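The Grip That Wouldn't Let Go

What do you do when a robot hand decides your keys belong to it? At Tendulen, a small workshop that teaches robot arms to tidy up after people, that question came up one afternoon in November, and the hunt for the answer was a joy to follow.

The arm had closed on a set of keys and stayed closed. Ubaldo Serra sent the open command 14 times. Nothing! Elisa Lo Presti hit the stop button, cut the power and eased the fingers apart by hand.

Then came the fun part – reading the log. Mayu Kinoshita went through 3169 lines of it and found a force reading frozen at one value. The controller believed it was holding nothing, so it saw no reason to open. A worn sensor cable at the wrist was to blame, and a new one went in before dinner.

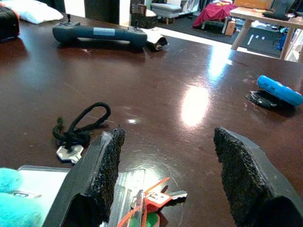

Could a stuck gripper hurt someone?

A light one like Tendulen's can pinch a finger badly, so the team now cuts power before anyone reaches in.

Serra has also added a check that halts the arm if the force reading stays flat for 500 milliseconds.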